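Workshop Notes: The Clarnik Kitchen Bench

Posted 7 December 2018

The Clarnik project was established to determine whether a tabletop arm could be taught to put away groceries and cookware in a shared workshop, using parts and software available to an ordinary member. I have served as its coordinator from the start. The previous entry dealt with wiring and is not repeated in this one.

During November the bench was rearranged. The toaster oven was moved to the right side of the table, where the arm can reach its top surface without crossing the plate. Beca Rees prepared the layout and Lowri Nicholas revised the grasp routine, which we call Semwal. The ketchup bottle was adopted as the standard test object. It is smooth and rounded, and it presents its label at a different angle each time it is set down.

Four views from the bench session follow.
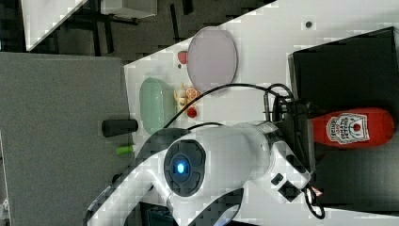
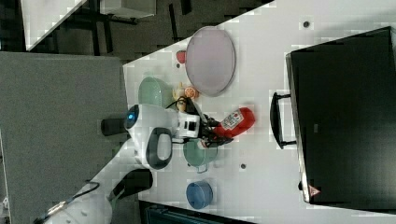
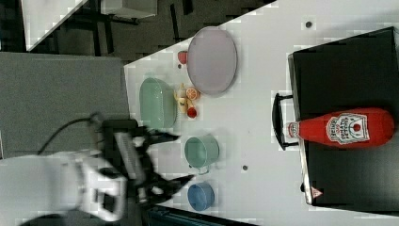
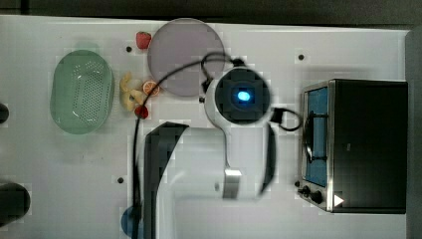 The routine is divided into approach, close, lift and release. Approach and lift have given little trouble. Release remains the weak point - the fingers open evenly, but a round object may roll as soon as it is free. Ms. Nicholas has proposed a slower opening speed and a lower release height. Both changes have been entered in the settings file and will be tested separately, so that the effect of each can be recorded.

Cable routing is also under review. A long loop permits full rotation of the wrist but can drag across lightweight items. A shorter loop was tried and withdrawn. Ms. Rees is preparing a guide clip for the upper joint, to be printed in the workshop on the Rilinov machine, and 3 versions have been drawn.

The next stage is a series of 100 attempts with the bottle, to be followed by the cups. Each attempt will be entered in the Eka log with its start position, end position and result. The long-term goal is 1,000 logged attempts across all objects, at which point the settings will be released to members who wish to build a similar bench.

Members intending to use the arm are reminded that the table layout must be restored before they leave. Requests for bench time should be left on the sign-up sheet by the door. The emergency stop must remain within reach of the operator at all times, including during setup.

14 shares | 3 comments

Subscribe to receive new posts by email.

© 2018 Workshop Notes | Contact | Back to top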